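Skiserstead Community Workshop – Member Guidance

# How to Refinish a Worn Wooden Workbench Top

This guide sets out the approved method for refinishing the solid wood bench tops in the main workshop. It may also be followed at home by members who own a similar bench. The work takes most of a weekend, including drying time, and calls for no special skill beyond patience with sandpaper.

## Before you begin

Bench tops in the Javeck and Tandberg rooms must be booked out before any work starts. Please enter the bench number in the log and hang a closed sign at both ends. A bench under treatment may not be used for any purpose, including storage.

You will need:

- a cabinet scraper or a stiff plastic scraper
- sandpaper in coarse, medium and fine grades
- a cork or rubber sanding block
- a vacuum with a brush head
- clean cotton cloths
- hardwax oil, from the finishing cabinet
- nitrile gloves, safety glasses and a dust mask

Read the label on the tin in full. The directions printed there take priority over this page wherever the two differ, particularly on drying times and disposal.

## Step 1: Clear and inspect the surface

Remove vises, bench dogs and any loose hardware, and place small screws in a labeled tray. Look along the top from one end with a lamp held low on the far side. Scratches, glue spots and hollows will show as shadows. Mark each one lightly with a pencil.

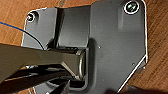
The inspection should also tell you which finish is already on the wood. A few drops of water left for 10 minutes will normally settle the question: if they bead, the old finish is still sound in that area, and if they soak in and darken the wood, it has worn through. Run the test in several places, including beside the vise and at the front edge. Good color alone is a poor guide, and a top with the warm orange-brown tone seen around the dark metal plate may still need work. Heavy parts with cut metal edges should be lifted off the bench, never slid, both before this test and after the new finish is on.

## Step 2: Remove glue and old residue

Hold the scraper at a low angle and push with the grain. Dried wood glue usually lifts in flakes. Where it does not, lay a cloth dampened with warm water over the spot for a few minutes and try again. Allow the area to dry fully before sanding.

Do not use a chisel for this task. The corners dig in, and the resulting gouges are much harder to correct than the glue was to remove.

## Step 3: Sand in stages

Start with the coarse grade only if the top is badly marked. Otherwise begin with medium. Work with the grain in long, overlapping strokes and keep the block flat, especially near the ends, where it is easy to round the edge over.

Vacuum the whole surface between grades. Coarse grit left behind will scratch the wood during the finer passes – these marks often remain hidden until the oil goes on. Finish with the fine grade and wipe the top with a barely damp cloth.

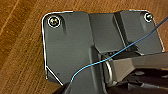
Deep dents can be raised at this point. Place a damp cloth over the dent and touch it briefly with a warm iron. The fibers will swell, and the spot can be sanded level when dry. Cuts that have severed the fibers will not respond to steam and should be filled or left alone. Members are asked not to fill old layout lines on the Hegedűs bench.

## Step 4: Apply the oil

Apply 2 thin coats. Pour a small amount onto a cloth, spread it along the grain, and wipe off all excess before it turns tacky. A thick coat stays soft and collects dust.

Leave the first coat overnight, or longer in cold weather. Rub it very lightly with fine paper, vacuum, and apply the second coat in the same manner. Treat the underside as well if it can be reached, so that both faces take up moisture at a similar rate.

**Oily cloths can catch fire on their own.** Spread them flat outdoors to dry, or place them in the lidded metal bin filled with water. They must not be left in a pile or put in the general trash.

## Step 5: Return the bench to use

Light work may resume after a full day. Heavy clamping and wet glue should wait until the finish has hardened, as stated on the tin. Refit the vise, wax its screw, and check that the jaws still close evenly.

Record the work in the bench log, giving the oil used and the number of coats. Tops in regular use are inspected each May, and a single fresh coat is applied where the water test shows it is needed.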